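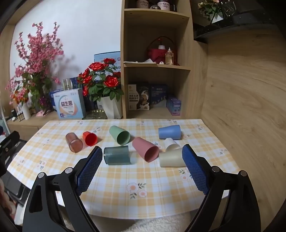

Last modified: Thursday, October 23, 2025

Ticket 881: Cup pickup skill marked "household ready", fails on ordinary table
Product: Mirkwood arm, tidy-up package
Status: Reopened
Opened by: Kirsten McKinnon
Assigned to: Océane Zacharias, Gistach support
Related: 407 (closed, could not reproduce)

Problem
The release notes say the arm can clear a table of light plastic cups. Ours can clear a table of cups that are standing up and spaced out. Tip them over on a checkered cloth with flowers on it and the success rate drops to something I wouldn't accept from a toddler. Demonstrations recorded by hand with the gripper go fine, so the fingers can physically do the job. The arm running alone is where it falls apart.

Steps to reproduce
1. Patterned tablecloth, cups lying on their sides, mouths pointing every which way.
2. Start "clear table".
3. Wait.

Expected: cups picked up and stacked.
Seen: closes on the rim of a tipped cup, the cup rolls, arm goes back to where the cup used to be. See-through cups get skipped. When two are touching it pushes both.

Reply, O. Zacharias
Please recalibrate the gripper opening and retest with a plain cloth. Can you also confirm whether any cup is upside down? That is a separate grasp.

K. McKinnon
Recalibrated. Plain cloth helps some. I don't own a plain cloth at home and neither do most people, so I'm not counting that as a fix. Upside down, yes, one of them in this setup:

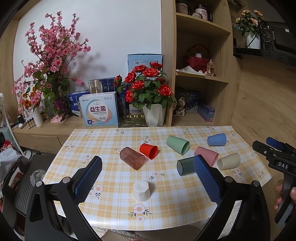
White cup bottom up between the fingers, red and brown ones on their sides behind it.

It did get the white one, on try 2. Credit where due. Then it set it down on its side and called the task done.

Reply, O. Zacharias
The model was trained on 500 demonstrations, mostly upright cups. Bergeron is adding tipped and see-through ones. I can move you to the Ledorness test build if you want it early.

K. McKinnon
Put me on it. But please take "household ready" off the product page until then. I can clear this table by hand before the arm finishes homing, and a chore I have to stand over is still my chore. Leaving this open. Will post the logs from the new build here, same cups, same cloth.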